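How to test whether a robot can tidy your desk

Robot arms that do office chores are being sold and demonstrated more often, and the question we get most at Mistport is whether one of them could clear a desk at the end of the day. The short answer is that some can do part of it. The long answer depends on your desk, so this guide sets out a test you can run yourself in an afternoon, with a rented arm or with a hand-held gripper.

What you need

A two-finger gripper with soft pads. Ribbed rubber pads are fine. Smooth ones tend to slide off bottle caps.
A desk in its normal state. Do not tidy it first.
A notebook and a timer.
A second person to write things down while you work.

If you have no arm, use the gripper by hand. Limit yourself to what the fingers can do, keep your other hand behind your back, and you will learn most of what you need. Radwa Soliman ran our first tests this way in January, before we had paid for any hardware, and her notes were close to what the arm did later.

Step 1: Write the job down as separate chores

"Tidy the desk" is too vague to test. Split it up. A usual list looks like this:

Stack the loose paper.
Put the pen away.
Take the mug to the kitchen.
Move bottles to one side.
Throw out empty packaging.
Leave everything else alone.

The last line matters more than it seems to. Most of what is on a working desk should stay where it is, and a machine has to be told that or work it out.

Step 2: Sort the objects by how hard they are to grip

Go along the desk and put each object into one of three groups.

Easy: upright, firm, and narrower than the open fingers. Bottles with caps and most mugs belong in this group.
Awkward: thin or lying flat. Pens, discs and single sheets of paper all count. The fingers have to come in almost level with the surface or drag the object to an edge first.
Hard: soft, tangled or piled up. Cables and plastic bags are the usual ones.

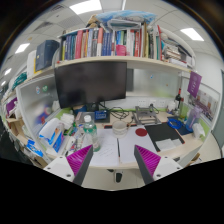
Pen lying on loose sheets, with a mug just behind them and a capped water bottle to the left.

A desk like this one has all three groups on it. The bottle and the mug are sensible first picks. The pen is a good second test, as it lies along the join between two sheets and a careless grip will take paper with it. Leave the bags on the left and the black cables at the back until the end, or leave them out altogether.

Step 3: Mark what must not be touched

Small electronics, anything plugged in and anything with a liquid in it should be off limits for the first round. Tell the software, if it lets you draw a boundary. The Jerov planner does this with a box you drag over the camera view. With a hand-held gripper, just agree the rule with your note-taker.

Shelves above the monitor should be off limits too. Books packed tightly in a row are a separate problem and need a different kind of reach.

Step 4: Run each chore 2 times

Run it once with the objects as they are, then once more after moving each of them a hand's width. Plenty of systems manage the first and fail the second. Write down:

Did it pick the object up?
Did it disturb anything next to it?
Did it put the object where you asked?
Did a person have to step in?

Count a run as a success only if the last answer is no. Thịnh Thái, who keeps our records, went back over 949 tries and found that we had been marking "nearly" as "yes" for weeks. Decide the rule before you start.

Step 5: Compare it with doing it by hand

Time yourself on the same list. On most desks a person will be much quicker, and the arm's time should include setting it up and putting right what it knocked over. A slow machine may still be useful if it works after everyone has gone home, but only if it can be left alone.

What to expect at the moment

Capped bottles and empty mugs: good enough to rely on.
Pens: fair, when they lie on a bare surface. Poor on top of paper.
Loose paper: poor. Pushing sheets into a heap works, squaring them up seldom does.
Bags and cables: not yet.
Deciding what is rubbish: not yet. A sheet with two lines of handwriting on it may be scrap or may be the only copy of something.

If you want to train a system on your own desks, plan on collecting 200 examples of each chore for a first attempt and 2000 before you judge the method. Change the desk often while you collect. Examples from one tidy desk teach very little about the next.

Questions about the test sheet can go to Nuwan Bhuiyan at Mistport. Page last updated September 27, 2024.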